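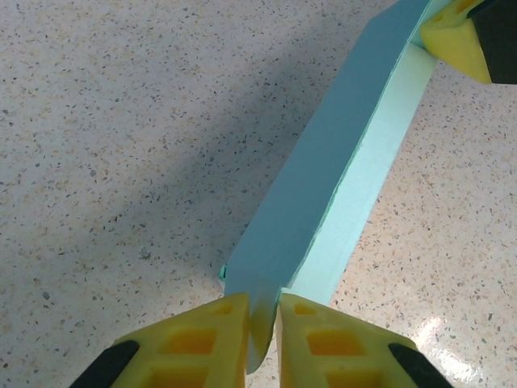
图 4　浅蓝色长条泡沫块，一端位于两枚黄色夹指之间

4　虚拟样衣“省下”的样衣究竟去了哪里

4.1　一个流传过广的说法

近几年关于中小服装品牌数字化的文献，多半会在引言里写上一句：采用三维虚拟样衣之后，实物样衣的数量明显下降。这句话引用的人多，核对的人少。我们沿着参考文献逐级往回查，发现其中相当一部分最后落在软件供应商的宣传册、行业论坛的发言稿，或者作者与某位品牌负责人的私下谈话上。Lacroix 的综述算是例外，他至少交代了样本来自哪里，也承认自己没有见到打样间的原始台账。可后来的引用者只取了他的结论，把附带的保留意见留在了原文里。

本节不打算否定虚拟样衣的用处。做过版的人都知道，在屏幕上改一条领口弧线，比拆了重缝要快得多；颜色搭配、印花定位、口袋高低这一类决定，看屏幕大体也够了。我们怀疑的是另一件事：当一个品牌宣称自己少做了若干件样衣时，这个“少”是跟什么比出来的，由谁来数，什么东西才算一件样衣。这三个问题在现有文献中几乎都没有得到像样的回答。

4.2　材料来源

材料主要来自品牌 Gullonmont 及其样衣供应商 Shenoy。前者做女装外套和连衣裙，每年两个主系列，外加一个 12 月交付的小胶囊系列；后者为它打样，也接其他客户的单子。双方同意向我们开放样衣往来记录，条件是不公布单价和客户名单。记录共 2,392 条，每条对应一次样衣的寄送、退回或现场试穿。由于款号在季中多次更换，我们按版型编号重新归并，剔除无法确认对应关系的条目之后，可用的只剩 993 条。

剔除的比例这么高，读者理应不放心，我们自己也不放心。被剔除的条目里有不少来自换季前后的几周，正好是改版最密集的时候。如果虚拟样衣确实在这个阶段发挥了最大作用，我们的数据就会低估它；如果这个阶段恰好是虚拟样衣失灵、大家匆忙改回实物的时候，偏差的方向又会反过来。现有材料不足以判断是哪一种。我们做过的唯一补救，是请 Shenoy 的版房主管 Esther Mosoti 按记忆辨认其中一部分纸样，但记忆显然不能当作台账来用，这部分辨认结果没有计入下文的任何统计。

虚拟样衣一侧的记录取自 Orum，也就是 Gullonmont 使用的三维试衣软件。Orum 会自动保存每次导出的版本，看上去十分完整。问题在于它保存的是“导出”，设计师在屏幕前改了又改却没有导出的那些版本，它一概不知道；而有人为了给同事看一眼背面就导出一次，它也照样记为一个新版本。以导出次数代表虚拟样衣的数量，就好比用打印次数来代表写作的稿数。不少研究恰恰就是这么做的。

4.3　什么算一件样衣

品牌在年度说明里给出的数字是 900，即“当年因采用虚拟样衣而避免制作的实物样衣”。我们向负责编写该说明的 Zoi Panagiotou 请教这个数字的算法。她的答复很坦率：以采用软件之前一年平均每款的样衣件数为基准，乘以当年款数，再减去当年实际寄送的件数。算术上没有错误。可是基准年的每款件数里，包含了给买手看的销售样、给摄影用的拍摄样以及少量赠送样；当年的实际件数里，拍摄样却已经划归市场部，不再进入样衣台账。同一件衣服换了一个部门登记，就成了“避免制作”的样衣。

需要说明，我们没有看到任何有意粉饰的迹象。部门调整发生在先，编写说明在后，Panagiotou 拿到的表格本来就是这个样子。不过一个数字怎样产生，与它能不能用，是两回事。我们试图把拍摄样补回去，但市场部的登记以拍摄日为单位，一行里可能写着“外套若干”，无从还原到件。因此本文不提供修正后的数字。审稿过程中有人建议按行业惯例估一个比例，我们没有采纳，理由很简单：所谓行业惯例，出处正是本节要质疑的那一批文献。

半成品样的归属更加麻烦。Shenoy 的师傅在正式样衣之前，往往先用坯布做半身，或者只做一只袖子，看袖山吃势。过去这类东西缝完就挂在人台上，不寄出，也不登记。引入 Orum 之后，品牌要求供应商在“虚拟确认”之前先自行核对袖子和领子，于是半身样做得比以前更勤。台账里一件都没有。Mosoti 在访谈中说：“他们那边是少了，我这边的坯布用得更快。”我们没有坯布领用的连续记录，无法判断她的印象准不准。但凡是把统计边界划在品牌一侧的研究，都应当先回答这句话。

4.4　三十款的复核

为了避免全凭台账说话，我们从可用记录中抽取 30 款，逐款查看从第一张图稿到封样的全过程。抽取时按面料分层，梭织与针织都有，里布结构复杂的外套也保留在内。复核由两人分别进行，Rekha Panicker 负责版型和试穿意见，Fotis Kalogeropoulos 负责文件往来，意见不一致时回到原始邮件。

结果参差不齐，很难归成一句话。结构简单、面料以往用过的款式，虚拟样衣确实替代了首件样。试穿意见里剩下的多是长度、扣位之类的小改动，封样前通常只见一件实物。这与支持者的说法一致，我们没有理由不承认。

面料一换，情形就变了。Orum 的面料参数由供应商送检后录入，检测项目包括拉伸、弯曲和克重，可是洗后的变化没有录入，粘衬之后的硬度也没有。有一款双面呢大衣，屏幕上翻领的驳折线十分漂亮，实物第一件翻领立不住，第二件换衬后又立得过头，最后总共做的件数比品牌往年同类大衣还多。试穿意见写得很短，“领子与图不符”。这几个字在软件那边没有对应的栏目，Orum 里该款的状态至今仍是“一次通过”。

针织款的问题又不同。复核中的针织款大多使用了同一组参数，而纱线批次已经换过。Kalogeropoulos 在邮件里找到了换批的通知，也找到了设计助理的回复，说等下一季再更新参数。下一季是否更新，不在我们的材料范围内。Panicker 倾向于认为这是管理上的疏忽，与软件无关；Kalogeropoulos 则认为，一个工具如果要求人手不足的小品牌不断重新送检面料，那么送检不及时就是这个工具的正常使用状态，评价它的效果时不应当把这一点排除掉。两位的分歧没有解决，我们把它原样留在这里。第一作者的看法较接近后者。

还有一类款式，台账与邮件都显示只有一件实物，看上去是虚拟样衣最成功的例子。细读往来文件，其中几款其实是沿用旧版：换了颜色，改了口袋，底版没有动。这类款式在没有任何软件的年代也只做一件，有时一件都不做。把它们算作技术带来的节省，未免太大方了。遗憾的是台账里没有“沿用”这一栏，若不逐款翻看，根本分辨不出来。文献中动辄上千款的样本，究竟有多少属于这一类，作者们大概也不知道。

4.5　试穿的位置

支持者常说，虚拟试穿与真人试穿之间只剩下精度问题，精度会随着算力提高而自动解决。我们对此不太信服。在旁听的几次试穿会上，意见里有相当一部分无关尺寸：模特抬手去够衣架，说后背紧；坐下来，前襟拱起一块；走了两趟以后，腰带自己往侧面滑。这些意见要等衣服穿在一个会抱怨的人身上才会出现。虚拟人台可以摆出抬手的姿势，也可以用颜色标出压力，但是标成红色的地方，模特未必觉得紧，她觉得不舒服的地方有时是一片平静的绿色。

压力图的阈值从何而来，我们查了 Orum 的说明文档，只写着“依据内部测试”。向对方去信询问，收到的答复是感谢关注。在得到更多信息之前，任何以压力图颜色作为合体性证据的论文，我们都建议读者打个折扣来读。Prerko 的辅助插件提供了另一套阈值，与前者并用时，同一件连衣裙可以在一个界面里合身、在另一个界面里过紧。品牌的做法是看哪一个快。

设计师对整套造型的判断也很少有人研究。单件在屏幕上成立，并不保证外套压在裙子上还成立。叠穿模拟耗时长，Gullonmont 的人一般在晚上离开前让机器去算，第二天早上再看；算崩了，就不看了。于是搭配问题实际上被推迟到第一批实物到齐的那天，由一群人在一个下午里匆忙决定。这个下午在任何一份效率报告里都没有出现过。

4.6　与已有结论的关系

对照 Lacroix 的综述，我们的材料与其中关于“简单款、旧面料”的部分相符，与总体结论则不相符。差异可能来自样本：他汇总的品牌规模更大，有专人维护面料库，供应商也多半设有自己的数字版房。差异也可能来自统计口径，毕竟他引用的原始研究很少说明拍摄样和半身样如何处理。要区分这两种可能，需要他所引各项研究的底层数据。我们写信索取过，有回音的不多，愿意提供的更少，愿意提供而且口径清楚的，目前一份也没有。

有同行提醒，过分强调口径问题会让品牌失去改进的动力。我们理解这种担心，但不认为研究者有义务替一项技术维持士气。假如节省是真实的，把坯布、拍摄样和沿用款都摆进表里，它应该还在。假如摆进去以后所剩无几，那么早一点知道，对打样间和品牌都要好一些，至少采购部门在续签软件合同时手里会有一张可以看的表。

4.7　局限

除了前文提到的剔除比例以外，还有几点应当说明。第一，材料来自一个品牌和一家供应商，双方合作多年，许多修改靠电话完成，不留文字；电话里少做或者多做的样衣，我们看不到。第二，试穿会的旁听改变了会上的气氛，版师说话比平时客气，这是 Mosoti 事后告诉我们的。第三，复核的两位作者都有版房工作经历，对实物的偏好恐怕难以完全排除。Panicker 曾提出请一位只做数字样衣的同行重新判读，因日程未能安排，留待后续。

另外，本节所用的台账截至 2023年6月21日。此后 Orum 更新过面料模块，据称加入了粘衬参数。新模块是否解决了翻领的问题，我们没有材料，供应商寄来的演示片里只有一条半身裙。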